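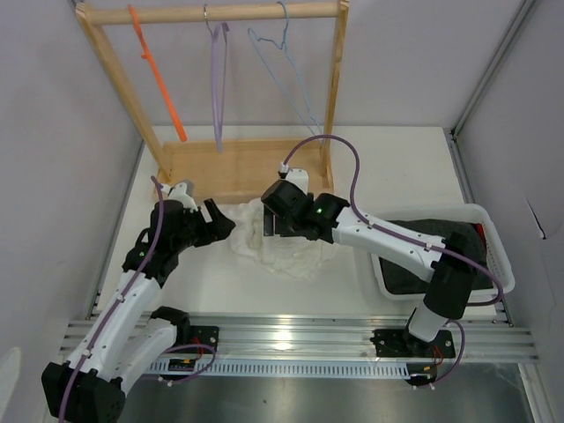 Chapter 4. Teaching by Doing

I learned to drive a stick shift from my aunt, who never once explained the clutch. She put her hand over mine on the shifter and off we went, and I've thought about that a lot while writing this chapter (I stalled plenty, too). Showing a robot a task works a lot like that. You move the arms, the robot records where every joint went and what its cameras saw, and later a program tries to copy you. Take a job like putting clothes on hangers. You have a wooden rack, a few plastic and wire hangers, and a white cloth in a heap with one gripper pressed into the top of it. Try writing rules for that heap! Where's the edge? Which fold do you grab? Your hands know, so we'll let your hands do the talking.

When I taught this material at Clustudwood, my class collected 700 demonstrations and threw out 200 of them. I was crushed, and then I watched the bad ones and learned more than I had all term. People rushed. They changed their minds halfway. One group grabbed the hanger first and another group always grabbed the cloth first, and our poor program (we called it Pevolo) split the difference and grabbed air.

Two arms make things more fun and a good deal harder. With a thin garment spread out and a hanger lying partly inside the fabric, both grippers have to work close together, and you're the one keeping track of them. Expect your first tries to be slow. Mine took forever.

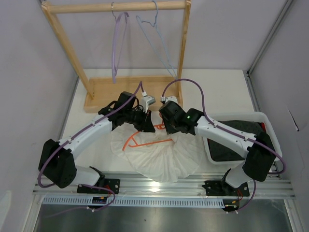 4.1 Two Ways to Show a Task

You can take hold of the arm and push it through the motion yourself, or you can steer it from a distance with a controller or a second set of arms. We'll start with the first, so clear some space on your bench and find the switch that lets the joints move freely.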